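Minutes, Mirkley skin clinic, patient panel, April. I said I'd type these up, so please forgive my spelling of the treatments!

We started at 3 and had a good turnout (lovely to see the Sutness lot made it over). First up was the new peel from Cullinane. Gokton branch has been trying it and the feedback is very warm, so we agreed to offer it here at £60 a go, patch test included.
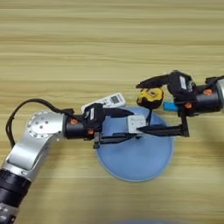 Sunscreen samples came next, and we got a bit carried away. We have 544 sachets left and they run out of date in the summer, so I suggested putting them out at reception on a round pale blue plate, where people will spot them and help themselves. All in favour!

Evening appointments: 26 people have asked for them, mostly for facials. Reception will try one late evening a month and I'll ring round the list.

Parking was put off again. I'm bringing the biscuits next time.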